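Ticket 717 – Lounge seating, cushions and throw
Site: Nulstead, second-floor lounge
Opened by: Edeltraud Kettler
Priority: low
Status: open, waiting on parts

Reported: seat cushion on the single section will not stay flat. Throw cushions slide forward after a few hours of use. Request to check the seat and reset the room before the Lammers visit.

Checked the seat from the front. Upholstery is tan, with a faint crease running down the cushion cover. Pressed along the crease and both front corners. Foam recovers evenly on the left, slowly on the right. Zipper at the rear is closed and the cover is not twisted. Teal cushion left against the back for this check.

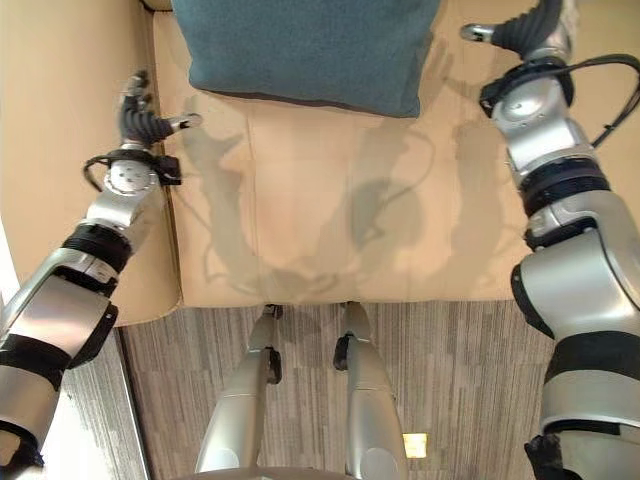 Helmut Sperling: Same crease came up in September on the Platar set downstairs. We turned the insert end for end and it was gone within a week. Try that before ordering foam.

Insert turned end for end. Right front corner still slow. Measured the insert at 60 cm across, 4 cm short of the cover. That gap would account for the crease, so turning alone will probably not hold. Asked Pesard for a price on a replacement insert in the same density.

Next item, the fabrics. The ribbed weave on the pale blue-gray piece catches on watch straps and on the zipper pull. Went over the surface by hand for pulled loops and found two near one corner. Worked both back through with a blunt needle. No cutting.

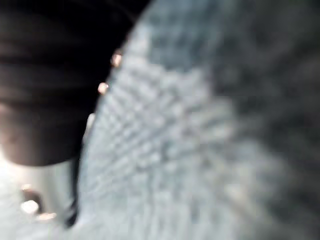
Entry by Roswitha Rothe, Mar 15, 2026

Took over from Edeltraud. Moved on to the large sofa. Headrest pads tried in each position – all hinges hold, left one is stiff. Seat seams vacuumed with the narrow nozzle. Leather wiped with a damp cloth and left to air before anything went back on it.

Sliding test: teal-blue cushion laid flat on the left seat, gray one stood upright against the backs. Flat is no use for visitors but it keeps the weight off the corner seams. 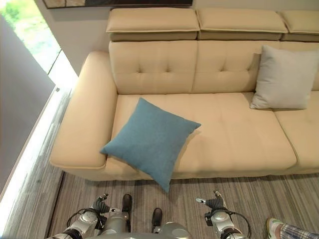 Cushion positions, left end of the large sofa

Upright cushion moved about 18 mm when the seat was pressed at the front edge. Acceptable. The seat is smooth leather, so some movement is expected. Grip mat under the cushions was suggested by Henrik Janssen. Not fitted, as it may mark the leather.

Last item, light exposure. The sofa stands with its headrest toward the window, and the blinds stop short of the bottom of the glass. Daylight comes in under the hems. Recommend lowering both blinds in the afternoon, or moving the sofa back from the carpeted ledge.

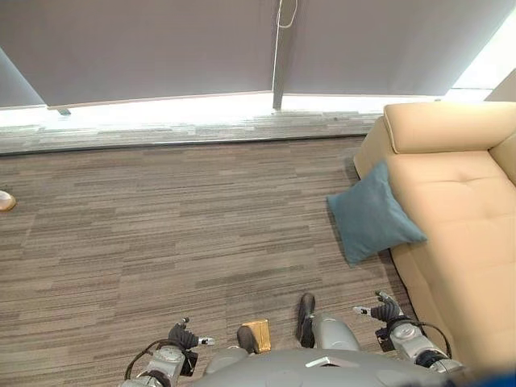
Page 4

Open points:
Replacement insert – price requested, no answer yet.
Left headrest hinge – dry lubricant, next visit.
Blinds – Tõnu Kalniņš to confirm whether the stops can be reset.
Small item on the carpet near the ledge – pick up before vacuuming.

Ticket stays open until the insert is fitted.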